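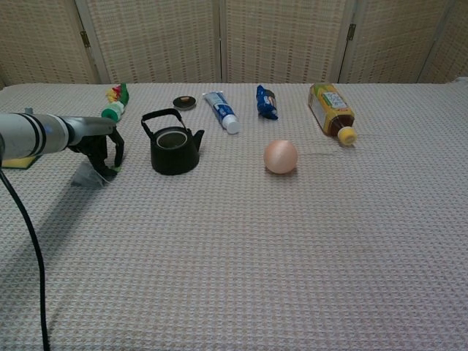

Work in progress limits are the part of this course where people start arguing with me, so let's get to them early. A WIP limit is a number you write at the top of a column on your board, and it says how many items may sit in that column at once. If the number is 2 and there are two cards there, you don't start a third. You help with one of the two, or you go and do something useful that isn't a card. Picture your board as that folding room divider with its five panels: Ideas, Ready, Doing, Checking, Done. The hinges are where the work gets stuck, because a hinge is where one person thinks they've finished and the next person doesn't know it yet. Keep that in your head for the exercise on Thursday, we'll come back to the hinges.

Last time we ended on Shaohua Qiu's question, which was (I'm paraphrasing from my scribbles) "if everybody is busy, how can the team be slow?" I promised a proper answer, so let me try.

I used to coach a team at Vikier that made booking software for small ferry lines. Nice people, quick, always typing. Their board had 19 cards in Doing. Every one of those cards had a name on it and every name could tell you exactly why the card was nearly finished. Gebremedhin Gebru, who ran the team back then, asked me why customers kept complaining that they never got anything. So we sat down and followed one small change, a new line on a receipt, from the day it was asked for to the day it went live. Hardly anyone had touched it for most of that time! It sat in Doing while its owner worked on other things, then it sat waiting for a review, then it came back with a question, and by then the owner had to read his own code again to remember what it did.

So that's the answer, Shaohua. The people were busy and the card was waiting. If you only look at people you'll never see it. Look at the cards.

What we did next was clumsy. I said "let's set a limit" and wrote a number on the board that was way too low, and by lunch half the team was annoyed with me. They were right. If I did it again I would start with whatever they already had and take one off each time the board felt calm. Some of you will want to go faster than that. You can, but ask the team first, and ask them when they've eaten.

A few things to write down, since they come up in the assignment:

The limit belongs to the column and to the team. It isn't a personal quota. If Girish has two cards and Pilar has none, the column still has two.

Blocked cards count. I know, I know. Everyone wants to slide them off to a little parking spot on the side, and then the parking spot fills up and you have a second board that no one reads. Leave them in the column where they hurt.

Urgent stuff gets its own rule, agreed ahead of time. One urgent card at most, and whoever lets it in says so out loud at the standup. At Huenchumán the teams had an urgent lane with no rule at all, and within a month everything was urgent, including a request to change the color of a button in an internal tool.

Checking needs a limit too. Teams forget this one all the time. They squeeze Doing, feel very good about it, and the pile just moves one panel along. This is the hinge thing again.

For the exercise you'll be in the same groups as before. Each group gets the Zundesthorpe case, the one with the warehouse that ships 3,000 parcels a day and the team that looks after its label software. Read the case before you come, please – it's short. Draw the board as it stands, mark every place a card changes hands, then propose limits and be ready to defend them. Hortensia Domínguez will play the department head who thinks limits are an excuse to do less, and she is very good at it, so don't expect mercy.

Bring a pen that works on sticky notes. The ones in the drawer don't.

Optional reading is the Collholm write-up in the course folder. I don't agree with its last section (it treats the limit as something a manager hands down) but the diagrams are great, and we can fight about it next time.

Comments

Girish Tomar
Thanks for using me as the one with all the cards, very true to life. Do the limits for Doing and Checking have to be the same number?

Pilar Ibarra
We tried counting the blocked cards at work this week. Lots of groaning, but two of them got unblocked the same afternoon when somebody finally picked up the phone.

Reply from the instructor
Girish, no, they can differ, and they usually should. Start with what's there. Pilar, please tell that story in class!

ferrycat
Is the Zundesthorpe case the short version or the one with the appendix? I see both in the folder.

Reply from the instructor
Short one. I'll take the other out.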